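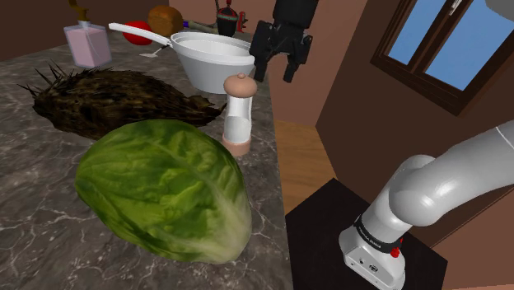 Subject: Re: [land-ledger] Who keeps the paper copies?
Date: May 31, 2018

Hi all,

Catching up on this thread after a week of travel. I'm going to answer the middle part of the question and leave the legal bit to people who know it.

> We are looking at putting our parcel records on a shared ledger, and
> two vendors have come to see us (Amby and Flasedus). Both say the old
> paper deeds can go to storage once the scans are hashed. Has anyone
> here really let go of the paper? And what do you do when the scan and
> the deed book don't agree?

Short answer from our county: no, we still have every sheet, and I'd fight anybody who tried to take them!

Longer answer. We started a pilot with Clolon in January, with 509 parcels on the east side of the river (the old Hordiienko tract, for those of you who came to the spring meetup and had to listen to me go on about it). The loading part went fine. Hashing a scan is quick and cheap and I have no complaints about the software. What ate up our time was the stuff that was wrong before we ever touched it. Out of those 509 we had 27 where the boundary in the deed book didn't match the survey map, and 9 where two families both had a paper that looked perfectly good to me.

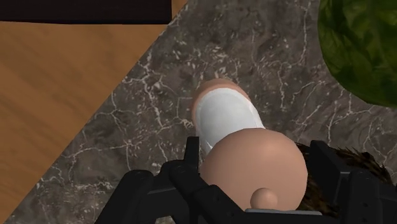
A hash will tell you that the scan hasn't been changed since you made it. It won't tell you that the clerk who wrote the thing up decades ago skipped a line, and I think that gets lost in the sales talk. So for the 27 we went back to the books, and for the 9 we sat down with the families — which took way longer than any of the computer work, and I enjoyed it a lot more.

We've closed 4 of those so far. The rest are marked "disputed" on the ledger and can't be transferred until they're settled. I'd ask both of your vendors how they handle that flag, and who is allowed to lift it. Ours originally let any admin do it, with no second signature (yikes). They fixed it pretty fast once we yelled.

I haven't used Amby or Flasedus, so I can't help you choose. Do get the export format in writing though. If the company folds, you want your records in something a normal person can open.

Happy to send our intake checklist if it's useful. It's ugly but it works — just write me off list and tell me if you want the spreadsheet or the printable one.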